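Gondell is a provider of simulated training and evaluation environments for robotic manipulation. The company supplies research laboratories, integrators and equipment makers that need to test how a robot arm picks up, moves and sets down ordinary objects before the same work is tried on physical hardware.

# About Gondell

The company was founded by Gilmar Miranda, who continues to serve as its director. Mr. Miranda had spent the earlier part of his career installing palletizing and sorting cells for food packers, and he saw how much of each installation went into repeating the same small trials by hand. A part was placed, the arm was run, the part was placed again. Gondell was set up to move a share of that work into software and to keep a proper record of the results.

The first version of the company's product was used by a single customer, Nogueira, a maker of packing lines. Nogueira's engineers wanted to know how their picking software would behave when the surface under the goods was changed from plain gray to something with a strong pattern. The answer took one afternoon to produce in simulation, and the test set prepared for that question remains part of the product today.

## What We Offer

Our main product is **Wurkance**, a library of tabletop scenes together with the software needed to run them. Each scene consists of a surface, one or more objects, a lighting setup and a robot gripper, with a task attached. The customer connects its own control software, runs the task and receives a report for each attempt.

The current release of Wurkance contains 467 object models and 3,895 prepared scenes. Objects are drawn from kitchens, offices, workshops and gift shops, and they vary widely in shape. Surfaces include plain colors, wood grain, woven cloth and stone. Customers may combine objects and surfaces freely, and many of the scenes now in the library began as combinations that a customer asked for.

Wurkance is supplied under two forms of license:

- **Laboratory license.** For universities and public research bodies. Covers the full library, with up to 700 task runs per day on our servers.
- **Company license.** For commercial users. Covers the full library, installation on the customer's own machines and direct support from our engineers.

Both licenses include updates for the length of the agreement. Customers who stop renewing may keep and use the last release they received.

**Dokimari** is our evaluation service. A customer sends us its control software, and our staff run it against a closed set of scenes that is not included in Wurkance. The customer receives a written report listing the result of every attempt, with views from the gripper at the start and end of each one. Dokimari reports are prepared by 2 engineers working separately, and any difference between their readings is settled before the report is released.

We do not publish rankings of customers' software — reports belong to the party that ordered them.

## How Our Scenes Are Prepared

Work on a new scene begins with the surface. Stone and marble receive particular attention in our library, as light veins on a dark ground can be mistaken by vision software for the edge of an object. Our scene staff adjust the scale of the pattern and the strength of the veins, then save several versions so that a customer can compare results from one to the next.

Objects are placed afterward. The library includes figurines and other upright pieces as well as flat items such as cutlery, and the two kinds are often put side by side. A tall piece calls for a different approach from a thin one lying against the table, and a control program that handles each of them alone may still choose poorly when they are close together. In scenes viewed from the gripper, the fingers may also cover part of an object, and the software must work with what remains in view.

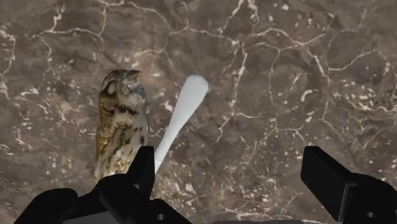
**Category: Mixed Objects on Patterned Stone**

Scenes in this category pair objects of unlike shape on a veined surface. The owl figurine and the white spoon are both standard library models, and the brown marble is one of our most requested surfaces. From the gripper's own view, the left finger stands in front of the lower part of the owl and the end of the spoon's handle, while the bowl of the spoon remains clear on the marble. Customers may assign either object as the target, or may ask for a task that involves both.

The category is included in both Wurkance licenses. Settings that can be changed by the user include the position and angle of each object, the opening of the gripper, the direction of the light and the contrast of the surface pattern. A scene may be saved under the customer's own name and run again at any time with the same starting conditions.

## Quality and Support

Every scene is checked by a member of staff who did not build it. The check covers the size of each object, the way it rests on the surface, and its response when a finger touches it. Scenes that fail are returned to the person who made them with written notes. Errors reported by customers are handled in the same way, and corrections are listed in the notes that accompany each release.

Our support desk answers questions from license holders in English and Portuguese. A training course for new users is held each June and covers installation, scene editing and the reading of reports. Places are open to all license holders, and the course materials are sent afterward to those who could not attend.

We advise customers plainly on the limits of simulation. A good result in Wurkance is a reason to proceed to a physical trial and should not take the place of one. Friction, wear and small faults in manufacture are only partly represented in our models — the manual states which effects are included and which are left out.

## Working With Us

Requests for a trial license should name the gripper in use, the control software and the kinds of objects of interest. Trial users receive a selection of scenes from each category and the full manual. Orders for the Dokimari service are accepted throughout the year, and a written quotation is given before any work begins.

Suggestions for new objects and surfaces are welcome from all users, including those on trial licenses, and are reviewed by our scene staff ahead of each release.

*Page last revised 01/10/2021.*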